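The Long Road Back to a Full Night's Sleep
What the weeks after an operation are like at home, and the people who help one another through them

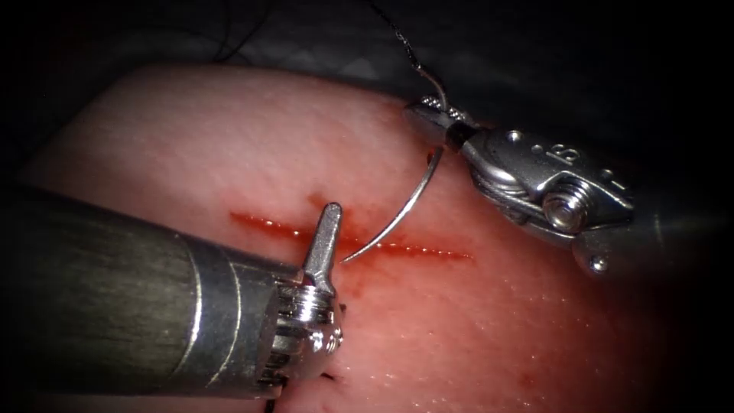
Mirjam Bachmann had been home for a day and a half when it struck her that all her questions had been about the operation, and none had been about the stairs. She had read everything she could find beforehand (she is a reader, she'll read the back of a cereal box if there's nothing else on the table) and she could have told you how long she'd be under and which doors she'd be wheeled through. Then she was standing in her own hallway in Geruvthorpe, one hand on the banister, looking up at fourteen steps she had climbed every night for most of her married life.

She slept on the couch that week. Her sister brought soup, and then more soup, and the dog had to be kept off her lap with a laundry basket, a solution he took very personally.

I've been thinking about recovery since July, when my own mother came home to us after a stay in the hospital and I found myself at the kitchen counter trying to work out whether toast counted as a meal. We talk so much about the big day. We pack the bag for it, we arrange the ride, we tell the neighbors. And then comes this long, slow, rather shapeless stretch of weeks when you are supposed to be getting better, and mostly you are, only it's hard to see it from one afternoon to the next.

In Villevham there's a group that meets over coffee in the back of the Nägeli bakery, and it has been going for years now. You can come before your operation or long after it, and you can bring your husband or your grown daughter, and plenty do. Veronika Eberhard started it with a card taped to the bakery door, and these days the mailing list has 300 names on it. Up to 120 of them turn out for the summer picnic, which has had to move to the big meadow by the river.

What do they talk about? Pillows, to a surprising degree. There are strong feelings about pillows! One woman swears by a small firm one held against the belly for coughing and for car rides, and a retired bus driver told me that the best thing he bought all year was a long-handled shoehorn. They talk about being tired, too, the kind of tired that drops on you halfway through folding a towel, and about how lonely it can be once the flowers have wilted and the phone has stopped ringing so much.

Veronika keeps a notebook of what people wish they'd asked. Who do I call on a weekend? When may I lift the baby? What should make me worry, and what is only an itch? She tells everybody to take their own list along and to let the nurse answer it, and to write the answers down on the spot.

As for Mirjam, she went upstairs on the ninth evening, with her sister behind her and the dog in front. She slept until the garbage truck came by.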